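3.2 Materials and layout

The sorting study used small solid blocks in a few plain shapes and four colors: red, yellow, green and blue. We kept the set small so that every block could be named in two words, a color and a shape. Earlier work at Lilstead had used larger sets, and people there often gave up on shape names and pointed instead.

Color and shape were not fully crossed. A layout could hold two blocks of one color and one of another, so a color word alone was sometimes enough to pick out a block and sometimes not. Figure 2 gives one of the layouts. The blue triangular prism can be asked for by color only, while "the red one" leaves two candidates. The blocks lie on a board of pale wood strips set on the blue table, spread out with no rows or groups.

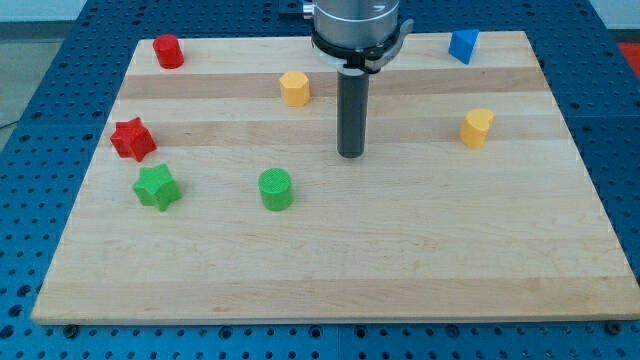

Figure 2. A seven-block layout on the wooden board. Red, yellow and green appear twice, blue once.

Jyoti Chaudhary objected at the planning stage that a hexagonal prism is a poor choice for a naming task, as many adults will call it a nut, a hexagon or simply "the yellow thing," and that the answers would be hard to score. We kept the shape and widened the scoring rules. Any name that fit only one block in the layout was marked correct, whatever the word used. Names that fit two blocks were marked partial.

We drew up 151 layouts and dropped those in which two blocks stood close enough to be taken for a single object. This left 131. Each person saw 75 of them in an order fixed by the Etari list, with a break of 10 minutes after the first half. Ayten Ersoy scored all the answers, and a second scorer went over the partial ones again in December. Where the two disagreed, the lower score was kept.

Position words such as "left" and "back" were recorded but did not count toward the score. They are taken up separately in Section 4.3.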